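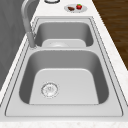
Getting basketball gear through to the end of the season

13 Feb 2024
By Larysa Nechyporuk

If you have kids in winter basketball you already know what the back hall smells like by now. We have two of them playing out of the Shevchuk gym this year, and between practices, games and the shootaround my nine-year-old insists on having in the driveway whenever the ice lets up, our house is basically an equipment room with a fridge. I love it! I really do. But I've also spent a lot of winters learning how to keep jerseys, shoes, braces and balls in decent shape until playoffs, and I get asked about it in the bleachers often enough that I've finally typed it all up.

Jerseys first

Turn them inside out before they go anywhere near the washer. The numbers on rec league jerseys are heat-pressed, and most of the cracking you see comes from rubbing against zippers and the drum. Cold water, gentle cycle, half the detergent you think you need. Then hang them. Please don't put them in the dryer, even on low, even if the game is in an hour. My daughter's number 9 lost its tail that way in her first season and she played out the year as a sort of lowercase o.

If you truly do need a jersey dry in a hurry, lay it flat on a big bath towel, roll the whole thing up like a sleeping bag and kneel on it. Work your way along the roll, then unroll and hang in front of a fan. It's brilliant. Mesh lets go of water so fast that you can be out the door before the toast is done (well, a slow toaster).

Skip the fabric softener completely. It coats the fibres and they stop wicking, and then the coating holds on to the smell, so you wash it again with more softener and round you go.

For jerseys that come out of the wash smelling fine and then go sour the second somebody starts to sweat, soak them before the next wash. I use 200 mL of plain white vinegar in a basin of cool water and leave them while I make supper. Squeeze, rinse, straight into the machine with a normal wash. Never mix vinegar and bleach, not in the basin and not in the washer either. I don't use bleach on any of this stuff anyway, it yellows the white trim and makes elastic go crunchy.

Blood, grass, marker and gym floor

Blood: cold water, right away, and dish soap worked in with your fingers. If it's dried, a paste of baking soda and water, left on a while and brushed off with an old toothbrush. Hot water is the one thing that will set it for good.

That greyish skid you get on shorts from diving on the floor comes out with dish soap too. Dab it on dry, before the fabric gets wet.

Permanent marker (somebody always labels the wrong thing) will usually lift with rubbing alcohol on a cotton pad, with a folded rag behind the stain so it doesn't travel. Test a seam first. Keep swapping to a clean bit of the pad. 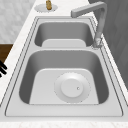 A double sink with a big bowl is great for soaking.

Knee pads, sleeves and braces

These are the real culprits. Everybody blames the shoes, and meanwhile there's a pair of knee pads fermenting in the side pocket of the bag! Check the label, but nearly all the foam-and-sleeve kind can be hand washed. Fill a basin with lukewarm water, add a squirt of baby shampoo, push the pads under and squeeze them over and over like a sponge. Change the water and go again until it stays clear. You may be horrified by the first round. Enjoy it, it's very satisfying.

Don't wring foam. Press it between your palms, then press it again in a towel, and stand the pads on end over a drying rack or a couple of upturned jars so air gets up the middle.

Neoprene braces are a bit fussier. Do up all the hook-and-loop straps before they go in the water, or they'll grab every sleeve and sock within reach and come out wearing a fur coat. Speaking of which, a fine-toothed comb is the best thing in the world for cleaning out the hook side of a strap. A pet comb works too. I've seen perfectly good ankle braces thrown away when all they needed was five minutes with a comb.

Shoes

Take them out of the bag. If you only do one thing from this page do that one. Laces loose, tongue pulled right forward, insoles out and stood up beside the shoe, and crumpled newspaper in the toes. Swap the paper before bed if it feels damp. We still get the free flyers at the end of the driveway and they are honestly worth having for this alone.

Keep shoes away from the heat vent, though. I know it's tempting in January when everything is wet and the furnace is blasting, but the glue around the sole goes brittle and one day the whole front flaps open on a layup.

For grip, wipe the soles with a damp cloth before the game and again at the half. Dust is what makes them slide. Indoor shoes that never touch the parking lot will hold on to their grip far longer, so our kids change at the gym door, boots off, shoes on, even when they're late. Especially when they're late!

Scuffs on white rubber come off with a melamine sponge or a bit of plain white toothpaste. Laces go in a mesh bag with the next load of socks.

If the shoes stink in spite of everything, spoon some baking soda into an old thin sock, knot it, and drop one in each shoe overnight. Jianguo Meng, who coaches the older group, uses dry tea bags instead and swears by peppermint. I've tried it and I can report that they smelled like feet and peppermint, but his kids' shoes are lovely, so maybe I had cheap tea.

The ball

Composite and leather indoor balls want a wipe with a barely damp microfibre cloth and nothing else most of the time. If it's gone shiny and slippery, a drop of mild soap on the cloth, wipe a panel at a time, then go over it with a clean damp cloth and let it dry on a towel at room temperature. Never submerge one. The rubber outdoor kind is much tougher and you can scrub it with a nail brush under the tap if you keep the stream off the valve.

Wet the needle before you put it in. Water is fine, a drop of glycerine is better, and if you spit on it I won't tell. Dry needles tear valves, and a torn valve is the end of that ball. Go in straight and slow.

A ball that's spent the night in the car will feel flat in the morning. Bring it inside and let it warm all the way up before you reach for the pump, or you'll overfill it and it'll bounce like a superball by lunch. Done right, dropped from head height it should come back up to somewhere near your belly button on a hard floor, which is close enough for the driveway crowd. The proper pressure is printed beside the valve if you have a gauge.

The bag

Once a week, empty it right out. Shake it over the back step, turn the pockets inside out, and wipe down the bottom panel with warm soapy water. Leave it unzipped and hanging upside down until the next practice. Ours is a big old Nururero duffle with a vinyl-coated bottom and it's survived years of this.

Pack a few things that live in there permanently: a roll of athletic tape, spare laces, hair elastics, a zip bag for wet stuff, and a clean rag for soles. I'd add a pen, for the scoresheet, because there's never a pen.
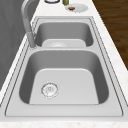

Stainless double sink, handy on bottle-washing night.

Water bottles

Take the lid completely apart, including the little silicone ring (the tip of a butter knife will lift it, go gently). That ring is where the black stuff grows. Everything into hot soapy water, and scrub the spout with a straw brush. Once a fortnight or so I fill the bottle with warm water and a spoonful of baking soda, let it sit overnight with the lid off, and rinse it really well in the morning. Store bottles open. A closed bottle in a cupboard smells like a pond.

Sports drink bottles that have gone sticky around the threads want a soak upside down in a bowl, just deep enough to cover the neck.

Orange slices for the half

You wouldn't think there was a technique to this, but there is! Chill the oranges whole, overnight. Cut them crosswise first and then into wedges, so the membrane is short and the little ones can pull the flesh off in a single bite. Pack them in a wide shallow container with a folded paper towel on the bottom. Roksolana Levchenko brings hers with a damp facecloth rolled up in a bread bag for sticky hands, and I've stolen that idea and I'm never giving it back.

And bring a bag for the peels, the garbage can at our gym is always at the far end behind the scorers.

A word on end-of-season storage

Wash everything once more, even the things that look clean, and let it dry for a full day longer than seems necessary. Jerseys folded with the number flat, a sheet of tissue over it. Shoes stuffed with paper and out of the sun. Let a bit of air out of the balls and keep them off the garage floor. If your kid is growing the way mine are, hand the shoes down now while they still fit somebody. We do a swap table on the last day of the season and that's where I'll be, digging for a size up.

Contact Plalel Home Pages | © 2024 Plalel | Back to top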